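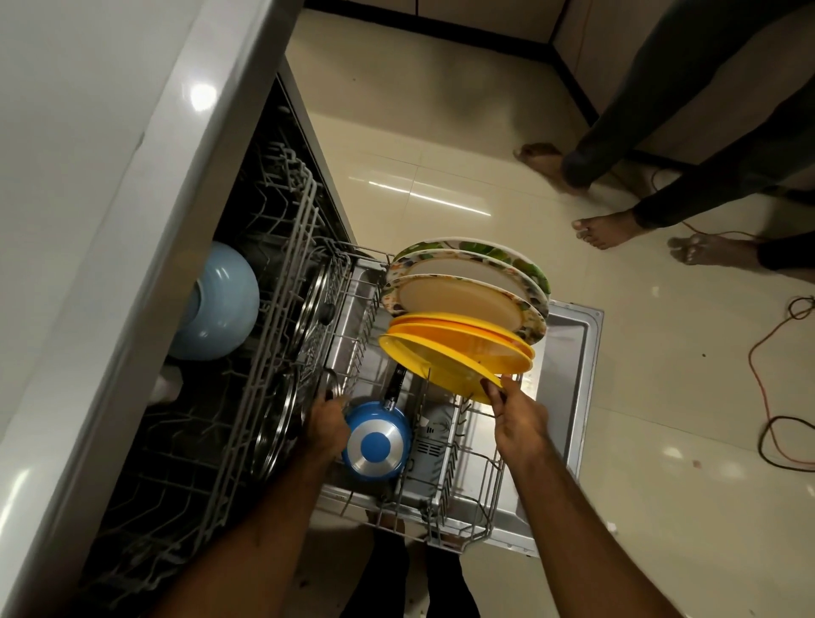

Right, moving a site to a new host this week so doing a thread as I go. Mostly for me, so next time I don't forget all of it again. Might help someone

Background: small recipe and kitchen site, 69 posts, been on the same cheap shared plan at Padar for ages. Slow. Then slower. Then the renewal email came and it was double

So. Moving to Nulex. Not sponsored, no affiliate link, I just liked that their pricing page had the renewal price on it in normal sized writing

First job, backups. Files AND database. I did the files, felt very pleased with myself, made a tea, then remembered the database is where the actual posts live

Download both to your own machine. Not just sitting on the old host. If the old host shuts your account the backup goes with it

Also screenshot your plugin list and your permalink settings. Takes a minute. I didn't last time and spent an evening guessing

Next: do NOT cancel the old hosting yet. Keep them both running. I'm giving it 15 days overlap, costs a few quid, fine

Deleted plugins before moving. Had 19. Needed maybe half. One was for a snow effect I put on in January a few years back, still loading its script on every page, in all seasons

Someone's asked if I'm using a migration plugin. Yes for this one, site's small enough. Free version has an upload limit though and my images folder laughed at it

Which is my own fault. Was uploading photos straight off the phone for years. Huge. Resized the lot in a batch, folder is roughly a third of what it was. Do this before the move, I did it halfway thru and had to start the export again

Export ran. Import ran. Got a white screen. Classic

White screen was the PHP version. New host defaults to newer one, my theme (Virdale, old, love it, hasn't been updated in forever) didn't like it. Dropped it down one version in the control panel and the site came back

Yes I know I need a new theme. That's a seperate thread

Test on the temporary URL before you touch the domain. Click everything. Menu, search, contact form, a really old post, a post with a gallery. Comment on something

Contact form didn't send. Obviously. It was using the old host's mail. Set up SMTP instead, took a couple of goes, the port number was wrong the first time

EMAIL. Big one. If your email address is on your domain and lives with your old host, moving nameservers moves your email too. Or rather it stops arriving. Copy the MX records over first

Found this out on a previous site and lost 2 days of messages. Never got them back

One more odd one. Recipe by a reader with the surname Đặng, name came over as question marks and little boxes. Charset mismatch in the database. Check any post with accents in before you go live, I had a load of crème and sauté gone funny as well

Fixed by exporting again as utf8mb4. Don't find and replace by hand, I tried, you miss some

Lowered the TTL on the DNS the night before. Means the change gets picked up quicker when you switch. Old host hides this setting under "advanced zone editor", cheers for that

6/19/19, switched it over. Phone on mobile data saw the new site almost straight away, laptop kept showing the old one till gone teatime. Just caching. Leave it alone, dont start changing things back

SSL next. Free certificate from the host but it wouldn't issue until the domain pointed at them, so there's a gap with a scary browser warning. Do it at a quiet hour. I did not

After that a few pages still had no padlock. Old image links starting http. Search and replace plugin sorted it, ran it as a dry run first

Re-saved permalinks, turned on caching LAST, cleared it, checked the sitemap in Search Console. Couple of 404s, both from posts I deleted on purpose

Is it faster, yes, noticeably. Home page loads before I get bored. Admin doesn't hang when I save a draft

Still to do: cancel Padar before it auto renews, set up scheduled backups, find out why the recipe print button has gone purple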